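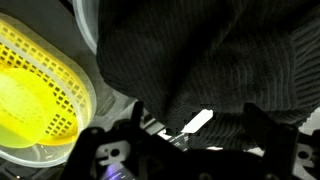 Figure 2. Yellow perforated basket seated in a translucent white container, with a dark ribbed knit garment to the right.

3.2 Containers and Garments

Participants in the Zelldale household study sorted 40 garments into open containers over 4 sessions. Each container could be used alone or fitted with a perforated basket as a liner (Figure 2). Knitwear was kept as a separate category, following Karaki and Picard, whose work on domestic folding treats ribbed cuffs and waistbands as landmarks that people look for before making a first fold.

Participants received no instruction on how to fold. A garment was recorded as stored when it had been released and no part of it hung over the rim. Dark knits were the items most often picked up a second time. In interviews, several participants said that the sleeves were hard to tell from the body once the garment had been bunched. Ratings of neatness were given separately by 2 coders, and disagreements were settled by discussion before the analysis reported in Section 4.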